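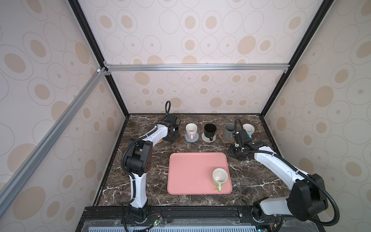

Is the fall gig series still going ahead at the Oberholzer?

It is, with one less band than we hoped for and an earlier finish on the Wednesday shows.

Right, minutes of the August meeting of the gig group, typed up by me because I lost the draw again. We started at 7:15, upstairs, with the windows open and the bass from the rehearsal room coming up through the floor. Everybody had the last minutes in front of them and they were passed with one fix: I'd written that Erov were a four-piece and they're a trio (sorry, Erov!).

Matters arising

The broken monitor on stage left has been looked at and it's the cable. A new cable has been bought. The sign for the side door still hasn't been painted, and I said I'd do it, which I also said in June, so it's going in writing this time.

Fall lineup

This took up most of the night. Sosell have confirmed for the opening show and they want a full hour, which we were all happy to give them after that set in spring. I'm still humming the second song. Erov will play the middle date and are bringing their own drum kit, so changeover needs to be longer than usual. We'd held the third date for Ikent, but they wrote back that they'll be recording that whole week and can't get away. They'd like to be asked again for the new year and we agreed to do that.

So that leaves us a headliner short. Two ideas came up. One was to move a support act up the bill and charge less on the door, and the other was to turn it into an open stage night with short sets. I liked the open stage, and I argued for it probably longer than I needed to, but the feeling in the room was that people come out midweek for a name they know. We voted and the support act idea won. We'll sort out which support act by email before the posters go to print.
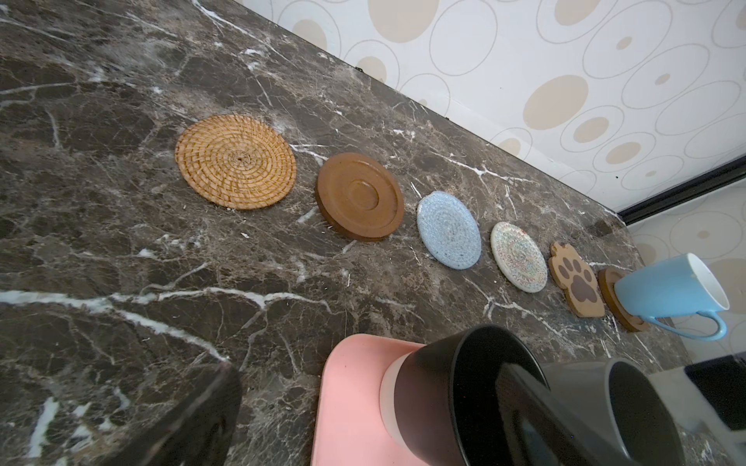
Coasters and a blue mug on the marble.

Tickets and money

We sold 390 tickets across the spring run, which is our best yet, and the balance is healthy enough to pay every act a bit more this time. Advance price stays at $13. There was a push to go up a couple of dollars and I can see why, but the students won't come if we do, and they're the ones who dance. Door price will be set separately for each show. Guest lists are capped at three names per band member, and please, please send them in before doors open. Last time I was writing names on the back of my hand.

Sound and neighbors

We had a letter from the building across the alley. It was a pretty friendly letter, all things considered, and it asked if the midweek shows could wrap up before eleven. We agreed to a 10:30 finish on Wednesdays, with doors moved up to 7 so nobody's set gets squeezed. Weekend times stay the same. The back doors have to be kept shut during sets, even when it's boiling in there.

On the mixing desk, we've got roughly 33 channels' worth of cable and nowhere near that many that work. I offered to go through the box and label them, and two others said they'd help if there's pizza.

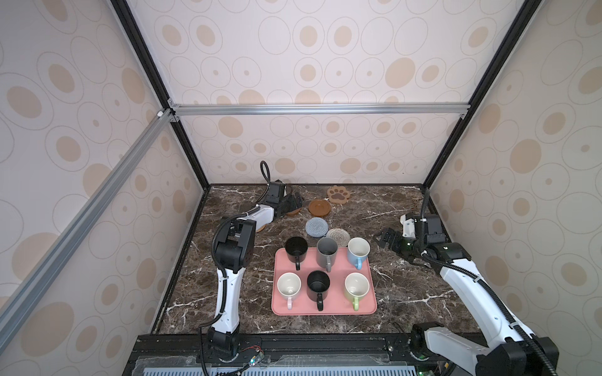 I also asked for a proper line check before each show, with every band told their slot in writing. Sosell's last soundcheck ran right into doors and we had people standing in the rain listening to a kick drum for twenty minutes. Headliners will check first from now on, openers last, and everything stays on stage after that. Agreed by all.

Posters

Same size as the spring ones, two colors, band names bigger than ours. The first draft had Erov spelled wrong, so check it twice, everyone. I'll take a stack to the record store and the coffee place on the corner.

Any other business

The merch table is moving to the foyer, where there's more light. Earplugs will be free at the bar. Somebody left a very nice denim jacket at the last show and it's on the hook in the office.

We finished at 9:05. Next meeting same place, same time, once we've heard back from the support acts.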